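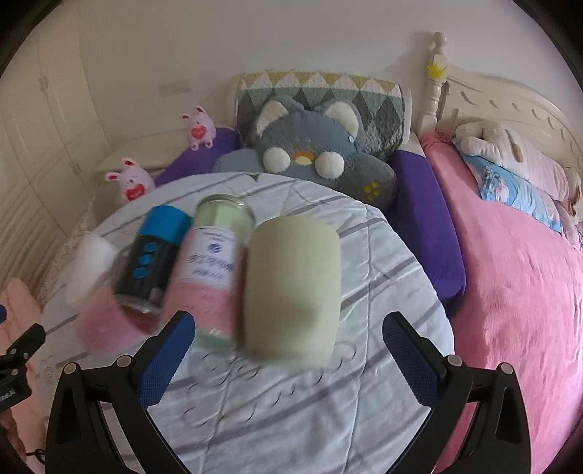 Round table, quilted cloth, jaws open, five cylinders still to sort.

Open day notes, June. We had more than 30 visitors through, which is a lovely crowd for us, and most of them wanted a turn with the hand-held grippers. Imke Tiedemann ran the table and was very patient with everybody — I would have lost my voice by noon. The group from Ferneck asked good questions about the pads and how long a set lasts, and I promised to send them our wear notes.

The glossy cloth is slippery, and rolls wander on it if you come in too low. Isauro Espinoza suggests closing slower over the last bit, so let's try that before the Istmont visit. Also need 8 spare pivot pins — please add them to the order.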